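26th June, Vanags cell, folding trials

Finally got the grip fault to show itself! Two runs out of five, Vanags pinched the patterned shirt, started to lift, and the force reading went flat while the fingers stayed shut. Controller said "no object" and carried on to the fold. 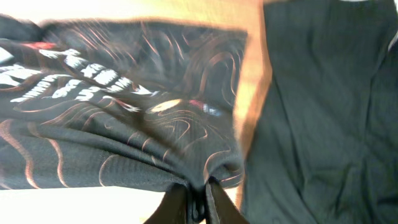 Tõnu thinks the zero drifts as the fingers warm up. I like that a lot, it fits the April logs. Nabila wants the threshold at 40 before we touch anything else. Fine, cheap to try.

What bugs me is that it never stopped. Lost grip should mean hold, every time. E-stop worked, checked it twice. 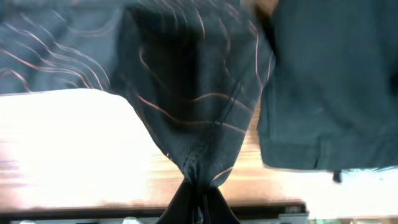 Next

Re-zero between picks. Ask Piret for the old Plistis hold routine.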